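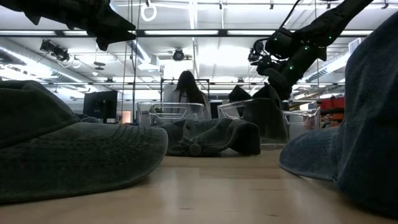

Groddale Bucket Hats, after a summer of wearing them
30 August 2022

I should start by saying that I never thought of myself as a hat person. My head is on the large side, my hair does what it likes, and most hats leave me looking like I borrowed one from a taller relative. So when I ordered my first Groddale bucket hat, the dark olive one, I fully expected to send it back. Well, I ended up with the denim as well, and then the gray-green, and I've worn one or another nearly every day since the weather turned warm.

What I like best is the brim. It's wide enough to keep the sun off my nose and the tops of my ears, and the rings of stitching all the way around give it some body, so it doesn't flop into your eyes when the wind picks up (my old Brandach hat did that constantly, and I was forever pushing it back with one hand while holding the dog with the other). Put the olive one down on a table and the brim lies nice and flat.

The denim is a washed grayish blue and feels the sturdiest to me. It holds its shape beautifully – the crown stands right up – but it's also the warmest, and on a really hot afternoon I leave it at home. The gray-green is the one I stuff in my bag. It crumples into a sad little heap, I give it a shake and a tug around the brim, and on it goes again. A few creases stay in, which doesn't bother me, though it might bother you if you like things crisp.

Now for the grumbles. The sizing runs snug, so go up one if you're between sizes. The olive is a muted sort of color, softer than I pictured when I ordered, and I did come around to it, but anyone hoping for a deep rich green should know that. And I do wish there were a chin cord for boat days.

I keep all of mine in clear plastic bins on the closet shelf, one hat to a bin so the brims don't get bent. Overall I'd give them 4 out of 5, and I'm already wondering how late into October I can get away with the denim.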